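A Morning at the Flekavden Open Day

October 2023 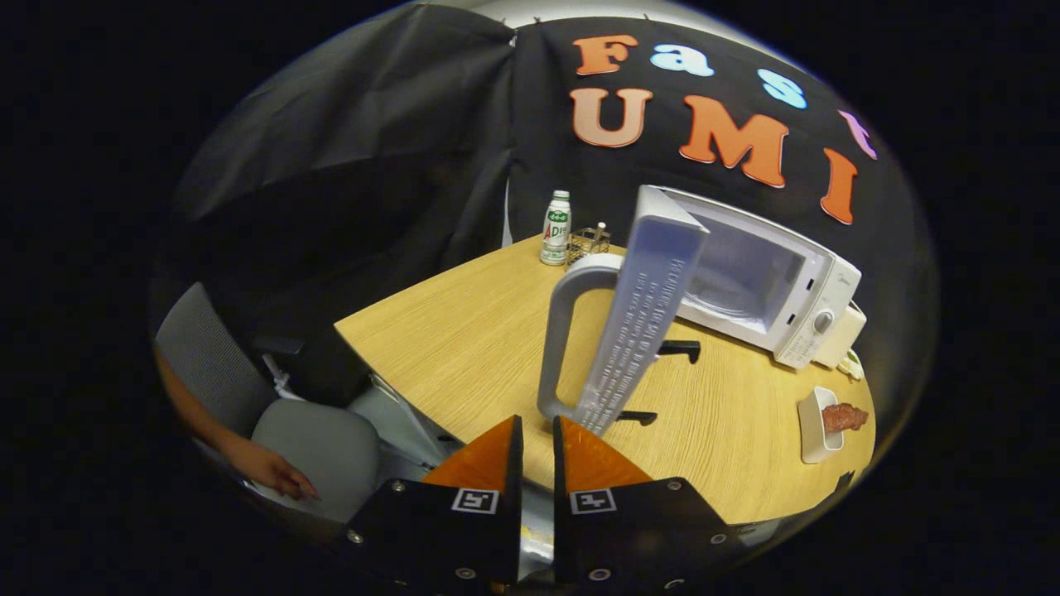

I have wanted to get inside Flekavden ever since I missed the June open day, so I was at the gate well before it opened. The place tests small kitchen appliances, and on open days they let you wander through most of it for free. My favorite part was the tables set up like little corners of somebody's kitchen. I could have stayed there all day! One had a white microwave with its door wide open, a cream-colored appliance next to it, and a bit of brown food on a white dish near the edge of the table. I have a soft spot for a plain dial, and this microwave had one. I also liked the door handle, a big curved loop in light gray, and the inside of the door was covered in rows of tiny print. Do I ever read that stuff at home? No, but I'm going to start.

From there we went down the corridor to the door room, where hinges get opened and shut all day long. Our guide told us a sample goes through 2000 cycles before anyone even looks at it. The noise is wonderful, sort of like rain on a tin roof, and the kids in our group did not want to leave.

Two other companies had stands in the hall. Munex was showing oven mitts (I tried on the long ones and they go nearly to the elbow), and Pridus had a wall of replacement knobs and feet, more than 100 of them, all in little drawers. I found the exact foot my toaster has been missing for years and they just gave it to me.

Lunch was from the Krūmiņa bakery van in the parking lot. Get the caraway rolls, and get them early, they were down to the last tray by noon.

A few practical things. Parking has 70 spaces and fills up fast, but bus 215 stops right across the road. The upstairs rooms are by stairs only. Bring a sweater, too, as the hall is chilly. I did miss the noise lab, which had a line out the door both times I went past, so that's where I'm heading first next year.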